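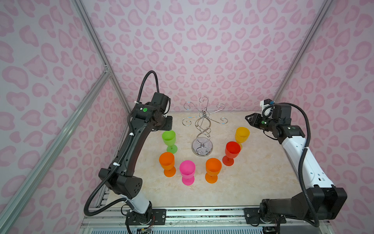
Issue 54 – page 20

Loading a hanging glass rack without it tipping

Quick one this issue, Faradthorpe deadline is Monday and I'm typing fast. Several of you wrote in after the Jollent piece asking about those twisty metal racks, the kind with a center stem and curly arms. How do you fill one without the whole thing going over? Same way you load anything on one leg. Evenly.

What you need

The rack. Stemmed goblets, all the same shape if you can. A soft dry cloth. A flat table with room on every side.

Plastic goblets are great for learning on. Also for patios, kids' parties, anywhere with a hard floor. Bright ones are handy too – lime green, orange, hot pink, red, yellow – people remember their color and you wash less. Two oranges in the set is fine, put them on different sides.

Step 1. Rack goes toward the back

Stand it near the back of the table, in the middle. Not hard up against the wall, the arms stick out and you need to get a goblet behind them. Give the stem a nudge. If the base rocks, move it or fix it now, before anything's hanging.

Step 2. Set out the goblets

All of them upright, on their feet, in a loose horseshoe around the front of the rack. Open end of the horseshoe faces the back. Now everything is one short reach away and you're not dragging a sleeve across the glasses you already did. Leave a hand's width between them. Bunched up is how they get knocked.

Step 3. Wipe

Cloth around the bowl, then the stem, then under the foot. Dont skip the foot. It ends up on top once the goblet is upside down, and dust there shows. Chrome racks show fingerprints as well so give the arms a rub while you have the cloth out.

Step 4. Hang the first one

Hold the goblet by the bowl. Turn it over. Bring the stem in sideways to the hook, then lower until the foot rests on the wire. Let go slowly. Short stems are fussier – less room between the foot and the bowl, so tilt a little on the way in.

If it slides off the curl, the hook has opened up. Squeeze it in by hand, gently. Pliers will mark the finish, wrap them in the cloth if you must.

Step 5. Go across, not around

This is the bit that matters. Second goblet goes on the arm opposite the first. Then pick a new side, then opposite that. Left, right, left, right, till you run out. Going around in a circle loads one side first and that's when it leans.

Odd number? Last one goes toward the back.

Step 6. Turn and check

Turn the rack by the base, never by the arms. Look for bowls touching. Plastic on plastic just scuffs, but real glass will chip. Shift one along if you've got a spare hook.

Taking them down

Same thing backward. One off this side, one off that side. Support the bowl, lift, slide out, flip. Back into the horseshoe if you're pouring right away.

Reader tips

From the Stusterberg swap page: a thin rubber ring under a round base stops it skating on stone or anything polished. Tried it, works. Peel it up now and then and wipe underneath, grit gets in.

Somebody asked if heavy crystal is okay on these. Depends on the wire. I wouldn't on mine. Hang one, watch the arm, and if it dips take it off agian.

Parts and back numbers

Spare rubber rings are item 221 in the Gallagher list, stock is low. The older piece on under-shelf racks is tip sheet 1083 – send a stamped envelope, same address as always.

Next issue: decanters, and getting the stoppers unstuck.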